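Idberg home flow meter: a review after a season of clinic use
Ibsa Negussie, continence nurse, Ballow outpatient clinic

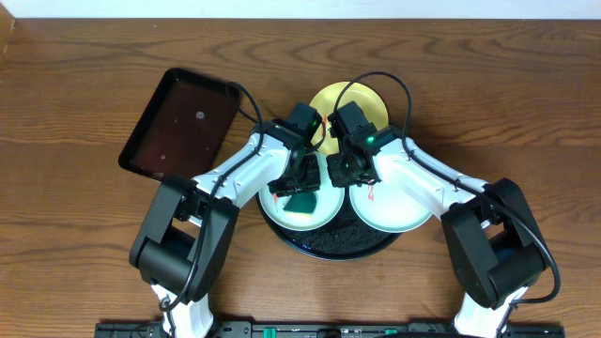 Can a flow meter used at home take the place of the flow test at the clinic?

For most of the men we lent it to, the home readings were good enough to work from, and in several cases they were more useful than the single reading we would have had from the clinic. It doesn't measure what is left in the bladder afterwards, so anyone who needs that checked still has to come in for a scan.

The Idberg is a small electronic flow meter made by Brindari. It consists of a funnel, a collecting jug and a base that weighs the jug as it fills. The base works out how fast the urine is arriving and stores a curve for each visit to the toilet. We have had it on loan and then on purchase since the spring, and 61 patients have now taken one home. I am writing mainly for other nurses and for practice managers who are being asked to buy them, but a patient who has been offered one may find the parts on daily use helpful.

We bought ours with the clinic's own money at the list price. Brindari has not seen this review.

Why we wanted one

A flow test in a clinic is an odd business. The patient is asked to arrive with a comfortably full bladder, then the clinic runs late, and by the time the room is free he is either desperate or has already given in and gone. A very full bladder gives a poor reading and so does a nearly empty one. Then there is the matter of being asked to perform with a nurse on the other side of a door. Plenty of men produce a flow that looks obstructed when they are simply tense. We used to repeat the test on another day, which meant another journey, and our patients from the Wubshet side of the district have a long bus ride.

Mulugeta Alemayehu, our consultant, had used an older home device in a previous post and thought little of it. It gave a peak figure on a strip and no curve, so you could not tell a real peak from someone knocking the funnel. He agreed to try this one on the condition that we could see every trace.

What is in the box

Base unit, jug, two funnels, a folding stand, a charging lead, a bag and a booklet. The stand is for those who prefer to stand up. For sitting, there is a frame that drops under the toilet seat and holds the funnel, and this has to be ordered separately. I think that is a mistake. Many older men sit at night, some sit all the time, and every woman who is given the meter will need it. Order the frame at the same time or you will be sending the first kit out incomplete, as we did.

The booklet is clear, with large drawings. The print is on the small side and we now give out our own sheet in bigger type.

Setting up

At the clinic end you register the base to a patient number. It doesn't hold a name, only the number, and our information governance lead was content with that. You set the date and time, choose the recording period and hand it over. The whole job takes less time than filling in the loan form.

The base has one button. Press it, wait for the steady light, pass urine, wait for the tone, and empty the jug. The tone is too quiet. Two of our patients with hearing aids never heard it, and one of them was lifting the jug early every time, which puts a sharp drop at the end of each trace. We now tell people to look at the light and ignore the sound altogether.

It has to stand on a hard, level floor. Bath mats and carpet tiles both spoil the reading. The base does have a warning for tilt, but nothing for a soft surface, and a soft surface gives a curve with a slow wobble in it that could be mistaken for straining. If you see that pattern on every trace from one patient, ask what is on the floor before you ask anything else.

Accuracy

We checked each base when it arrived by pouring measured water from a height through the funnel, first steadily and then in bursts. The volumes agreed with the measuring cylinder closely enough for clinical use. One base read low from the start and Brindari replaced it without argument.

We also had a group of patients use the clinic's fixed machine in the morning and the Idberg at home for the days after. The home readings varied a good deal within the same person, as they should. Flow depends on how much is in the bladder, the time of day and whether someone has just woken up. What struck Mulugeta was how often the clinic reading sat at the bottom of the patient's own home range. One man had been listed for further tests on the strength of a clinic reading. At home he had a good smooth curve nearly every time and the tests were put off while he tried cutting down his evening tea.

It worked the other way as well. A man who had been treated for a narrowing in the water pipe and had been discharged as satisfactory was lent the meter after he rang to say things were slowing up. His curves at home were long and flat, every one of them, day and night. He was seen again quickly. I wouldn't claim the meter made that diagnosis, but it got him to the front of the queue with something on paper.

How long to lend it for

The booklet suggests 3 days. We found that a little short. The first day is usually lost to mistakes, with the jug left half full or the button pressed too late. We settled on 4 days and throw away the first one unless it looks clean. Past that, people get tired of it. They go out, they have visitors, and the meter goes back in the bag.

Memory isn't a problem. The base holds 3000 recordings, far more than anyone will need for a loan, and we clear it each time it comes back. The battery lasted the full loan for everyone except those who left the base switched on between visits, and later units seem to turn themselves off.

The software

This is the weakest part. The traces come off by cable to a clinic computer and open in Brindari's own program. You can scroll through the curves, mark the ones to ignore and print a summary page. The summary is good. It shows peak, average, volume and time for each visit, with night visits shaded, so it doubles as a partial bladder diary.

Getting to the summary is another matter. The program asks you to confirm each discarded trace in turn. There is no way to discard a whole day. It will not export to our records system except as a picture, so the figures have to be typed in by hand. During August the program was updated and for a while it would not open on the older computer in the treatment room at all. The helpline was polite and rang back when they said they would, but the fix took longer than I would have liked.

The automatic labels ("normal", "review") should be switched off. They go by peak flow alone, and take no notice of a small volume. We had a sheet full of "review" from a man who was simply going very often and passing a little each time. His problem was an overactive bladder and there was nothing slow about it.

Cleaning and returns

The jug and the funnels go through our washer. The base must not. It wipes down well enough, apart from a groove around the edge of the weighing plate that needs a brush. The bag is fabric and I would have preferred something that wipes clean. We have replaced ours with plastic boxes with lids, and the patients find those easier to carry too — one man told me he had not wanted to be seen on the bus with the bag.

Most kits come back on time. When one is late it is nearly always the charging lead that is missing.

Who should not have it

Anyone with a catheter, obviously. We don't lend it to people with poor balance, as the stand is one more thing to trip over at night. Those with shaky hands or poor sight manage if someone at home can press the button, and if not, they are better tested at the clinic. Patients with an active urine infection should be treated first, as the readings will not tell you much. And anyone who cannot pass urine at all, or is in pain trying, needs to be seen the same day.

Cost

The meter is cheaper than a fixed machine and dearer than it ought to be for what is in the box, especially with the seat frame extra. Spare jugs are reasonable. Spare funnels are not. If you are a small practice seeing only a few men with these symptoms, I would ask whether your local hospital has a loan scheme before buying. For a clinic like ours, two kits are kept busy and a third would be useful.

Mulugeta's view is that he would now sooner have the home traces than the clinic one if he could only have one of them, provided he also gets the scan. Mine is much the same, though I am the one who types in the figures. We have asked Brindari for a proper export and a louder tone, and they have said both are being looked at. I will add a note to this page if either arrives.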